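**Trimach opens its Danladi workshop to visitors**

Danladi, 15th December — Trimach will hold an open day at its Danladi workshop in August, the company said today. Visitors will be able to watch two-armed robots handle ordinary desk items and talk with the people who program them.

The main demonstration is a tabletop packing task. Two arms work from opposite sides of a wooden table, with an open pencil case between them and a glue stick and a marker to be put away. Each run is limited to 60 seconds.
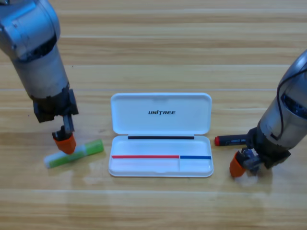

"We picked things people have at home," said Ifeoma Amadi, who leads the demonstration team. "A glue stick rolls, and a lid can close on you. Visitors understand the problem right away."

The control software, Flotik, was written at the workshop by Ibrahim Etim and Chibuzor Nwankwo. Etim will give a short talk on how the arms share a work area — one in the morning and a repeat after lunch. Questions are welcome at both.

Tours run in groups of 12 and last one hour. There are 200 places in all. Admission is free, but visitors need to register ahead of time. Children under ten must come with an adult. Bags can be left at the front desk.

Parking is limited, and Trimach asks visitors to use the lot behind the Zodenier building. Schools that would like a separate morning visit should write to Aicha Abdel Rahman at the Trimach press office.

Press contact: Kayode Okonkwo, Trimach, extension 1055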